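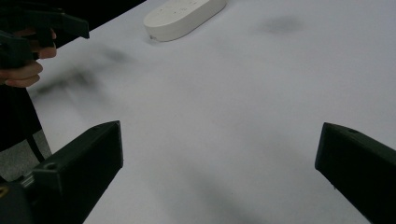 Station checks – handheld grippers

Great round at the Flasness bench this May, and a pleasure to see the Silton checklist in regular use. Comments are under each item. – Vija Rätsep

1. Table clear apart from the task object. OK. One white oval object near the far side, plain tabletop all the way up to it. Lovely to work at!

2. Jaws open before the first approach. OK. Start every run this way, with nothing between the fingers.

3. Finger screws tight. OK. Checked by hand with the short key. Next check is due after 3,000 cycles, so please keep the log going.

4. Two operators agree who moves first. OK, and done really well. Say it out loud – a nod is easy to miss when you're watching your own fingers.

5. Power strips used as task objects. See comment. 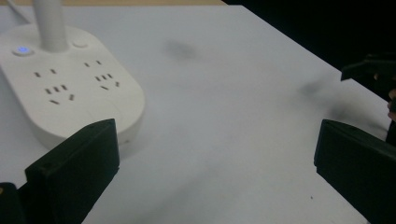 6. Indicator lights. Comment: the blue light on the power strip is glowing. Our rule is to treat any lit strip as live, so keep metal tools and finger screws away from the sockets. Please add that line to the Jusell card.

7. Cable routing. Partly done. Keep thin cables out of the sweep of both grippers, and tape down any run that crosses a walkway.

8. Hand clearance. OK. Bare fingers stay behind the jaws of either gripper while it closes.

9. Breaks. Up to 11 runs per operator, then swap. The Urban team already does this and I'd love to see it everywhere.

Open items: 5 and 7. Send updates to me on extension 495.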